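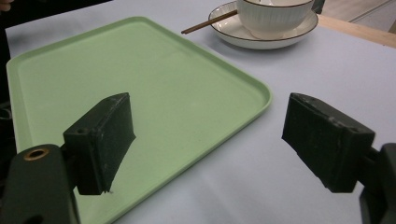 Fault 471 means the fingers closed on something, lost it, and the Sarnent did not find out until later. In most shops the code goes by other names, few of them printable. It shows up more often with flat, shallow things than with anything you would expect to be difficult. A tray like the green one, with a rim raised only slightly above its floor, gives the pads very little to hold, and a pair of scuffed fingers will make the most of that little right up to the moment they don't. The ribbed bowl on its saucer is a different problem and is covered in section 9.

Work through the steps below in order. Skipping to step 6 is popular and accounts for most of the repeat calls Khalil Sfeir takes on the support line.

CAUTION: The fingers stay under power after a 471. Fault means the tool has stopped reporting, and it may still have opinions about closing. Keep your own fingers out of the gap until step 2 is done.

1. Leave the dropped object where it is. The urge to tidy up is strong. Resist it.

2. Hold the red release for a full count of five. You will hear one click from the drive. If you hear two, the release has re-armed itself and you must hold it again.

3. Push both fingers apart by hand until they reach the stops. They should move evenly. If one finger arrives well before the other, go to "Uneven travel" at the end of this section.

4. Wipe both pad faces with a dry cloth. No alcohol, no dish soap, and no hand lotion. (We did not think we had to write down hand lotion either.)

5. Look at the pads under a good light. Pale marks along the edges and corners are normal wear. Replace the pads as a pair if a mark crosses the flat inner face, or if you can catch a fingernail in it.

NOTE: Pads are rated for 4000 closures. The counter under Tool > Life does not know you changed them unless you tell it. Boris Berisha at our Irkarholm bench once spent most of an afternoon chasing a slip fault on brand-new pads that the controller was sure were dead.

6. Clear the code. Select Faults, then Acknowledge, then Acknowledge again on the screen that asks whether you meant it.

7. Set grip force to 20 and pick up the test block. Hold it over the table for ten seconds, then put it down. Do not test with the item that was dropped.

8. If the block stays put, go back to your own item and raise the force one step at a time. Stop at 17 steps above the starting value. Past that point thin plastic starts to bow, the rim rolls off the pad, and you are back at step 1 with a louder noise.

CAUTION: If 471 comes back three times in one session, take the tool out of use and tag it. Do not lower the slip threshold to make the code go away. The code will go away. The dropping will continue.

Uneven travel

One finger running ahead of the other is nearly always a loose bracket screw. Tighten it with the supplied driver until it is snug, then a quarter turn more. The long-handled driver in the Brandão kit fits the same screw and will strip it beautifully.

If the screw is already tight, the fault is in the drive. Send the complete tool, with both fingers attached, to the Irkarholm address on the back cover, and put the fault log in the box — the whole log, including the part where somebody lowered the threshold.

Section revised 2020-03-13, M. Vasić. Replaces the loose sheet about tapping the housing.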